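Velidstead Robotics Club
Minutes of the project meeting, Saturday, 4 p.m.

In the chair: Cuiping Shi. Minutes taken by the logging group.
Minutes of the previous meeting were agreed with one correction: the gripper firmware belongs to the Mao task, and should not be listed under Skelletti.

1. Kitchen counter task (Mao)
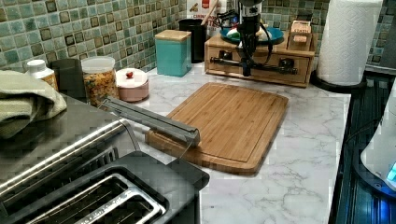
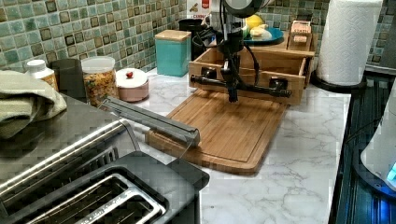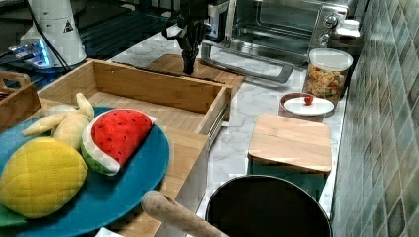 Gripper over the counter, with the wooden cutting board and wooden box.

Question from the floor: what counts as a completed attempt for the Prellmont entry?
Reply from the chair: the arm has to finish the named task and return to its start pose with the gripper open, with no operator input after the start command. A stop for any other cause is logged as a failed attempt, including a stop by the safety limit.

The rule sheet allows 6 attempts per team. It was agreed that the first attempt will be run at reduced speed and the speed raised only if that attempt is completed. The order of tasks will be fixed before the team travels and will not be changed on the day.

2. Logging

The last logging session produced 1955 lines. Time stamps from the arm controller and the laptop do not match, and the offset grows during a long run. The logging group will take all time stamps from the laptop and record the controller value in a separate column. Old logs will be kept as they are and marked "two clocks".

It was asked whether failed attempts should be kept in the same folder. Agreed that they should, with the cause given in the file name.

3. Skelletti

The Skelletti wrist bracket has been redrawn with a wider cable slot. The previous drawing put the clamp screw too close to the bend. Two brackets to be printed, one solid and one at the usual fill, and both weighed before fitting. No change to the mounting holes.

The chair asked that drawings carry a revision letter from now on. Drawings without one will not be sent to the printer.

4. Bench time

Bench slots are limited to four people. Members working only on code should use the other room. Slots not taken up by ten minutes past the hour may be used by anyone on the list.

5. Actions

Cuiping Shi: send the entry form to Prellmont and confirm the supply voltage at the venue.
Logging group: move to single clock; circulate the new column order.
Skelletti group: print and weigh brackets; report at the next meeting.
All: read section 8 of the rule sheet on emergency stops.

6. Any other business

The spare teach pendant has a worn enable switch and is not to be used until the switch is replaced. Part to be ordered.

Next meeting: same room, same time. The meeting closed at 5.20 p.m.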